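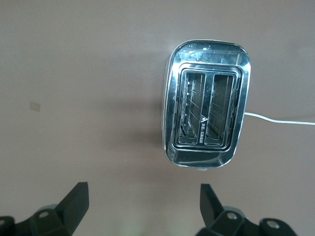
4.2 Tire wear and long-run pace

The most exciting result came from the long runs at Risthorpe. Across 2,073 timed laps, of which 1,424 met our filter for clean air and steady fuel load, the Lanard car lost time far more slowly than the Rilska car once the tires had passed lap 13. Over a single lap the two were almost level, so a reader looking only at the headline times would have missed this completely!

Figure 3 plots lap time against tire age for both cars. The Rilska curve bends upward early and keeps climbing — most steeply in the morning sessions, when the track had little rubber on it. The Lanard curve stays close to flat for about 7 laps longer. We were delighted to find the same shape in the Koyama data, which Nel and Kwak collected separately in January with a different driver lineup.

Figure 3. Fuel-corrected lap time against tire age, Risthorpe long runs. Shaded bands show the spread between drivers.

Fuel correction matters a great deal in this comparison, and we return to it in Section 4.3, where the same laps are fitted again with a lighter starting load.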